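# Keeping the Cloth Cell in Tolerance

By Verna Mahmoud

Cell 4 at Norusska does one kind of work. It handles fabric and lidded household containers on a covered table, and it does so under fixed cameras that log every run. The arms get most of the attention from visitors. The maintenance sheet taped up beside the controller is mostly concerned with the table, the cables and the fingers.

Linnea Lindqvist has looked after the cell for 2 years. Her routine starts with the power off and a walk along the cables. Each one is followed by hand from the wrist back to its first clamp. She checks for flat spots, for shine on the jacket where it has rubbed, and for any loop that has grown longer than it was at the last check. A loop that grows means a clamp is slipping. The fix is a new rubber insert and a quarter turn on the screw, and the position is then marked with paint pen so that the next slip can be read at a glance.

Cable slack is a compromise on this cell. Too little and the connector takes the load when the wrist rolls. Too much and the cable swings in front of a camera or drags on the fabric. The sheet gives a slack figure for each arm, measured with the arm in its park position, and the figure is rechecked after any change of tool.

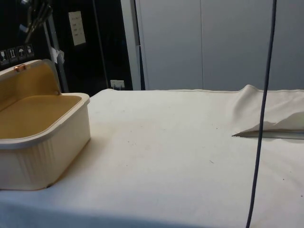
*Cell 4 from one of its fixed cameras, with the storage box open and the cloth folded back at right.*

The cloth is treated as a fixture. It has a part number, a drawing with a tolerance on the hem, and a log of its own. The current one had 1,643 cycles on it when the August service was signed off. Stains and specks are recorded but are not grounds for replacement. Thinning is. Leif Aasen, who wrote the cloth procedure, found early on that a worn cloth folds at lower force than a new one, and that a grasp tuned on one will fail on the other.

"The arm repeats very well," Aasen says. "The fabric does not repeat at all, so you hold everything else still."

Replacement takes two people. The new cloth is washed once without softener, dried flat, and laid with the hem over the front of the table. It is then left overnight before any force readings are taken. Skipping the overnight rest gave bad readings on two occasions, both noted in the log in capital letters.

## Fingers and force

Fabric work is hard on fingers. To pick up a fold, the tool has to go down into the material, close, and come up without taking in a second layer. The approach height is therefore the most sensitive number in the cell. Set it high and the fingers close on air. Set it low and they press through the cloth to whatever is under it, and the arm goes into a protective stop.

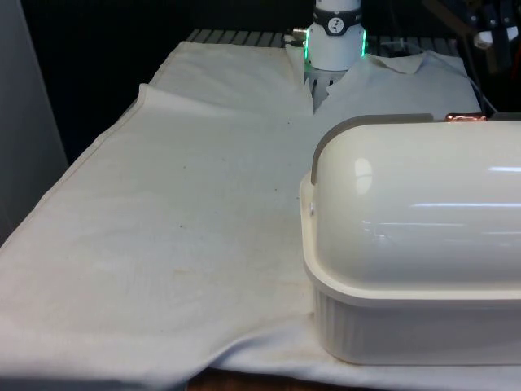 *Fingers down in the folded fabric near the back of the table.*

Height is set by touch-off. The arm is jogged down at its slowest speed onto a steel gauge block placed on the table with the cloth removed. The contact value is stored, the block is taken away, and the cloth thickness is added as an offset. The procedure is repeated at each corner of the work area. If the corner readings disagree by more than the limit on the sheet, the table is shimmed before anything in software is touched.

Gøran Hovland handles the software side and is strict on that last point. Before he joined, tilt was corrected in the program, one waypoint at a time. After a table move, the program held 2,091 lines, a good share of them small height corrections with no comments. He deleted the corrections, leveled the table with shims from Lundgren, and taught the points again. It took a week.

Finger wear is checked with a loupe. The edges should be even from one side to the other and free of burrs. A burr snags thread, and a snagged thread can pull a fold out of shape well before anyone notices it in the data. Light burrs are dressed with a fine stone. Anything deeper and the part goes in the scrap bin. Lindqvist changes fingers as a set and never mixes old with new.

## Two tools, one table

The second tool is set up on its own schedule. It does different work and wears in different places, mainly at the linkage pins and fingertips. Pins are checked for side play with the gripper closed on a hard rubber block. The fingertips are checked for looseness, then for alignment, in that order.
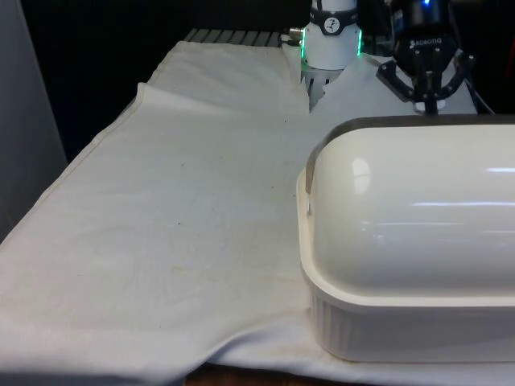 *The Robotiq gripper, right, behind the lidded dish. The white wrist stands to its left with its indicator ring lit green.*

Running both tools over one table brings up the matter of shared space. Hovland's program keeps a boundary between the two, with a margin on each side. The margin is tested at service by driving each arm to its limit at reduced speed, one at a time, with a hand on the stop button. Any change to a bracket, connector or cable run means the test is done again. Connectors are the usual culprit - they stick out farther than the model of the arm says they do.

Container positions get a similar check. Glossy lids throw back the overhead light, and a shifted lamp moves the highlights enough to upset edge detection. The lamps are on locked brackets. Maj-Britt Sjöberg, who runs the cameras, compares a reference image against a fresh one at the start of each service and will not pass the cell until the two match. Lens cleaning comes before the comparison, with a dry cloth only.

The last item on the sheet is a slow run of the full program with the logger on and no one at the table. Lindqvist reads the force trace afterward, looking for a step where there used to be a slope. If she finds one, the cell stays down and she goes back to the cables.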